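Hello again, robot fans! Last November I got to go to the open day at the Anitz workshop in Cernville, and I've been itching to tell you all about it (my feet have only just recovered).

The bit I liked best was the gripper. A gripper is a robot's hand, but it doesn't need a thumb or a little finger. Two fingers will do! They slide together to pinch something and slide apart to let it go.
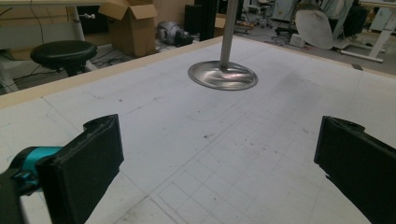 Two black fingers, wide open over the big white table. Can you spot the pencil squares?

How does a robot learn to pick things up? Lots and lots of practice! One of the engineers told me they had done 784 goes at a single job, and they wanted to get to 1,000. I'd have stopped for a biscuit long before that.

Try it at home: use just your finger and thumb to pick up a coin, then a sock. Which one is trickier?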